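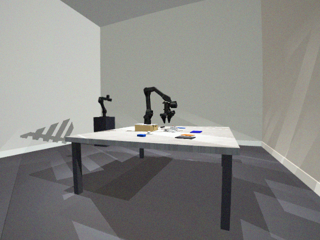 My mother-in-law thinks chowder comes from a can, and for the first 17 years of my life, so did I. Then I spent a rainy September in a coastal town called Stornerus, renting a room above a bakery, and a retired ferry cook by the name of Sorin Ene put a bowl of smoked haddock and corn chowder in front of me at the counter of a place called Lekis. I've been chasing that bowl ever since!

It was thinner than I expected. No flour, no cornstarch, none of that wallpaper-paste business. The body came from the potatoes — he cooked half of them until they fell apart and mashed them right into the milk, and the other half went in later so you still had something to chew. I asked him how long to simmer it and he said "until the window fogs," so you can imagine how my first few tries went.

My version has drifted a bit from his. I start with bacon, four fat slices, cooked slowly in the soup pot until the edges curl. Take the bacon out and leave the fat (please leave the fat). In go two leeks, a rib of celery and a bay leaf, and you give them a good 12 minutes over low heat with the lid on. They should go soft and sweet without picking up any color. Meanwhile the haddock sits in a pan of warm milk with a few peppercorns, barely trembling, and that milk becomes your broth. Don't you dare pour it out.

Corn is where I get stubborn. Fresh if it's September, frozen the rest of the year, and if you have cobs, scrape them with the back of a knife and throw in all that milky stuff too. My friend Yutong Feng adds a spoonful of white miso at the end and I rolled my eyes at her for a whole winter before I tried it. She was right. It tastes smokier, somehow, and you can skip most of the salt.

Once the fish goes back in, turn off the burner and walk away for 15 minutes. Flake it big. Chives on top, the bacon crumbled over, black pepper, and crackers if you're my husband, who crushes half a sleeve into his bowl before he's even tasted it.

Leftovers keep until the next day, maybe two. Warm them gently — boiling will split the milk — and if the chowder has set up thick overnight, loosen it with a splash of water. I had mine for breakfast on Wednesday, standing at the stove, with hot sauce.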